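Kuhlmann Hand-Held Gripper Kit, Two-Piece Set: Six Weeks In

The Kuhlmann kit arrives in a box big enough to make the neighbors think you bought a television. Inside are two grippers, each with its own camera, a pair of gloves, a bag of straps, a sheet of square markers and a manual that opens with a page of thanks. I skipped the thanks and went to the part about charging.

The idea is simple enough. You hold the grippers, you do the job with them, and the recordings go off to teach a robot arm to do the same job later. Our shop in Plellthorpe handles bedding and soft goods, so our jobs involve cloth, which every robot I have met treats as a personal insult. We bought the kit on the recommendation of the dealer, Kaltasar, who also recommended the extended warranty.

Weight first. Each unit is fine for ten minutes. After 62 minutes, which was our longest stretch, I was holding mine the way you hold somebody else's baby. The wrist strap helps if you set it tight, and the manual tells you to set it loose. Ignore the manual.

The gloves are better than they need to be. They are padded, they stay put, and they come in one size, which fits me and annoys everyone else. I have worn out one fingertip so far. Replacements are sold only as pairs.

The camera is the reason to buy the thing. It takes in a huge sweep and bends all of it, so a flat sheet looks like a hot air balloon coming in to land. You stop noticing by the second week. What you don't stop noticing is how much of the view goes to whatever is closest to the lens.

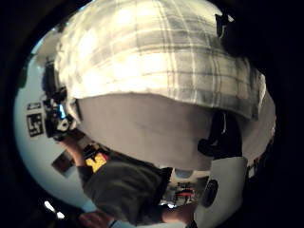
Plaid fabric at close range, with two of the square markers on the pale surface at left.

The markers gave us the most trouble. They have to be visible for the software to know where you are, and they have to be stuck down well. The adhesive on the supplied ones is about as committed as a sticky note. We reprinted ours on better stock at 85 percent size, and the software threw a fit, so we went back to 100 percent and it forgave us. The manual could have mentioned this. It has room, given the thanks.

Cloth is hard on any setup like this. If you hold it up high, it takes over half the picture. If you hold it low, your own arms get in the way. Pale fabric under strong light is worse, and the exposure control doesn't do enough about it. There is a manual setting three menus down, and it resets when you swap batteries. I have written the number on masking tape. 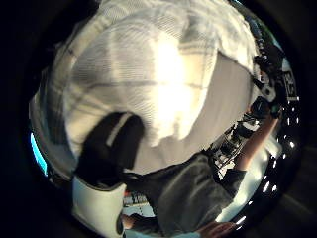 Gloved thumb in the foreground, and glare on the plaid.

Working with a second person takes practice too. The kit is sold as good for "team tasks," and the software does keep the recordings lined up in time, which I had expected to be the first thing to fail. The trouble is elbows. Agree on who reaches first before you press record.

Software: plain, gray, dependable. It sorts sessions by time and lets you trim the ends. It will not let you rename a session after you save it, so we own a large number of files called "test." Uploads run overnight and were done by 6 a.m. every time but once.

I also had a week with the Brernach set, the obvious rival. It is lighter and the grip is nicer, but the fingers are slick and cloth slides right out of them. For boxes and bottles I would take the Brernach. For sheets and blankets, the Kuhlmann wins without looking graceful.

The price was 3,676 with the second battery pair, and you do need the second battery pair. I would buy it again, with my own tape and without the warranty.

Good: wide view, rubbery fingers that hold cloth, steady software.
Less good: weight, weak marker adhesive, an exposure setting with no memory.
Still waiting on: gloves in small.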